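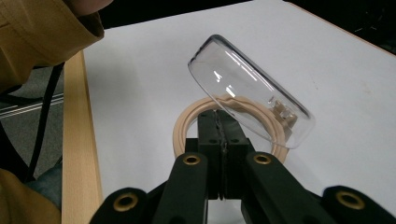 ## How to read a ceasefire story on day one

A ceasefire gets announced, your phone buzzes, and within an hour you have nine articles that agree only on the word "ceasefire." I spent most of September doing this with the truce at the Itton crossing, and my method now fits on one sheet of paper.

You need a pen, the paper, and a willingness to leave the comments alone.

### Step 1: Find out who is talking

Draw a line under every "officials said." Then ask which officials. On the first morning of Itton, "officials" meant a ministry in Fidari, a regional governor, and a man reached by phone who would only say he was near a truck. All three ended up in the same paragraph.

If the story won't tell you which country the official works for, write a question mark in the margin. You will use a lot of ink.

### Step 2: Separate the signing from the stopping

A truce has a time when it's signed and a time when it starts. Headline writers love the first and mislay the second. The Itton deal was signed at 4 p.m. and took effect at midnight, so the reports of shelling at 9 p.m. weren't violations, whatever the push alert said. Put both times at the top of your sheet, and check the time zone while you're there.
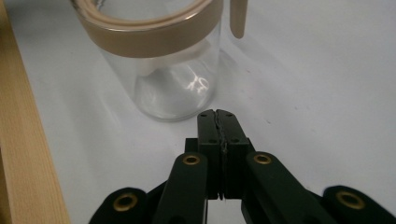
One reader wrote in to complain that this is far too generous, and that anybody who keeps shelling for eight hours after signing a truce has told you what they think of it. Fair enough. Write that down too, but in a separate column, under "opinions, including mine."

### Step 3: Date the numbers

Figures from a war zone go stale faster than bread. The count of families who had left Morkel was 36 in the first wire report and 399 by the evening. A third outlet, possibly in a hurry, printed 83 and never mentioned it again.

Next to each number, note when it was published and what was being counted. Families, people and vehicles tend to swap places between the headline and the fourth paragraph.

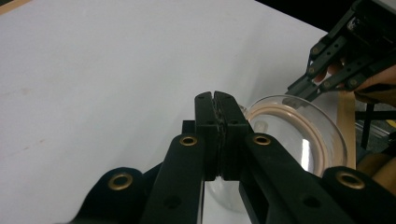 Now put the two sides' statements next to each other and read them line by line. You're looking for the stretch where they agree, even if it's one dull sentence about opening hours at the crossing. Most pairs of statements behave like the two black pads in the photo: pressed tight along one narrow seam, then lower down a small gap opens between them. The seam is what you can repeat at dinner. The gap is tomorrow's news, so circle it.

### Step 4: Look for the map

Any decent report has one. Check that the front line on it has a date. The one I saw most often that month showed Itton on the wrong side of the river, and it was shared with great confidence by people on both sides. 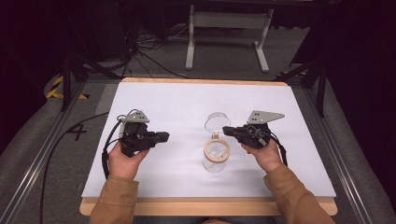

If the map has no date, use it for finding towns and nothing else. Compare it with a plain road map, and mark the crossing yourself in pen.

### Step 5: Stop

Close the tabs and come back after 12 hours. Read one long article in place of 50 short ones, then go through your sheet and cross out whatever has been corrected. Corrections usually sit at the bottom, in italics, below the newsletter sign-up.

Keep the sheet until the truce is either extended or broken. You'll need the start time again.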